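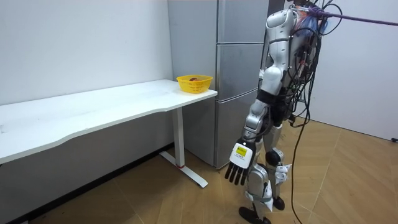 In Defense of the Slow Shelf

I was asked in February to say a few words to the reference staff at Nernham, and since I have never once managed a few words, I thought I would write the rest of them down and let people skip what they like.

My subject was the bound journals on our lower level, which the library is thinking of sending off to storage. There are 3643 volumes down there. I understand the case for moving them, I do! The room could seat 50 students at exam time, and most of what is in those volumes can be had through Covora in less time than it takes to find your shoes. When I have a citation in hand I use Covora too, and I am grateful for it every time.

But a first-year student seldom has a citation in hand. She has a topic, and usually a topic the size of Ohio. She types it into the search box, gets far more than anyone could read in a semester, picks the top 3, and goes to lunch. I can't blame her for it. I would have done the same at eighteen, and I'd have had a bigger lunch.

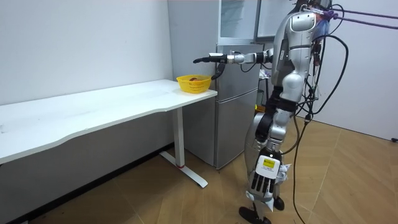 Put that same student in front of one year of one journal, and something gentler happens. She turns pages. She sees what people in the field were quarreling over, which names keep coming back, how a book review differs from a study. Jianguo Cai, who taught me most of what I know about reference work, used to send students down with no assignment at all except to bring back an article they hadn't been looking for. Some of them grumbled, and a good many came back with two.

Could we do this online? Partly, yes. You can browse by issue if you know which small gray link to click, and I would like to see that taught in every library session we give. I'd still keep a run of 600 volumes or so upstairs, near the windows, chosen by the people who teach from them. Storage can have the rest with my blessing, as long as somebody answers the request form.

3/9/24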